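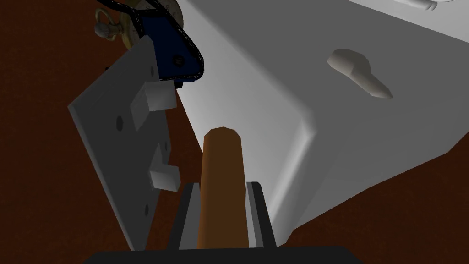
Helpers wanted for a gripper arm build, Drerbridge shared workshop

We are looking for 2 people to join the Raju build, a small robot arm being put together on evenings at the shared workshop in Drerbridge. The places are unpaid. Parts and bench fees are covered. The work starts in December and we expect it to run for 18 weeks.

What Raju is

Raju is a bench arm with a two-finger parallel gripper. We want it to pick up a rod, carry it through a tight space between larger parts and put it down where it is told to. Everything is tried in simulation before it goes near the real arm. In the simulated set-up the gripper has a black palm plate and two dark grey fingers, with an orange-brown rod between them. There is a tilted white panel on one side, with blocks standing out from its face, and a large white box shape with rounded edges on the other. The gap is narrow, and most of the work now is in choosing paths that get through it.

The real arm has its base and the first three joints fitted. The wrist is in pieces. The gripper has been printed twice and will need printing again, as the finger mounts flex under load.

Place one: simulation and control

You would look after the simulated model and the control code. The jobs waiting are:

- correcting the finger dimensions to match the printed parts
- setting up a batch of 1,000 trial runs with the rod started in different positions
- logging contacts with the panel and the box, so we can see which part of the arm touches first
- moving the path planner out of one very long script

You should be able to write Python and read other people's. Some experience with any physics simulator would help. We use Stidis for the model files, and we will show you how it works.

Place two: mechanical build

You would finish the wrist and rebuild the gripper. The jobs waiting are:

- new finger mounts, stiffer than the present ones
- cable routing through the second joint
- a test stand with a panel and a box, to the same sizes as the simulated ones
- fitting the Vikano motor drivers, which are bought and on the shelf

You should be comfortable with hand tools, tapping threads and basic soldering. You do not need your own 3D printer. If you have not used the workshop's lathe you will have to do the induction first, and the workshop runs that in the early evening, before our sessions.

Time and place

We meet one evening a week from 7 pm to 9.30 pm. Simulation work can be done at home in between, but we ask both people to come in for most sessions. The workshop is on the ground floor with level access from the yard. Parking in the yard is limited after 6 pm.

Money

The remaining parts budget is £400. Any single item over £30 is agreed by the group before it is ordered. Keep your receipts. Travel is not covered.

How to apply

Leave a note in the Raju tray at the workshop front desk, or use the contact form on the workshop website and put "Raju build" in the subject line. Tell us which place you want, what you have made before and which evenings you cannot do. A few lines are enough. Photos or a link to code are welcome.

Applicants must be 18 or over. You do not have to be a workshop member to apply, but you will need to join before your first session. We will reply to everyone by the end of the month.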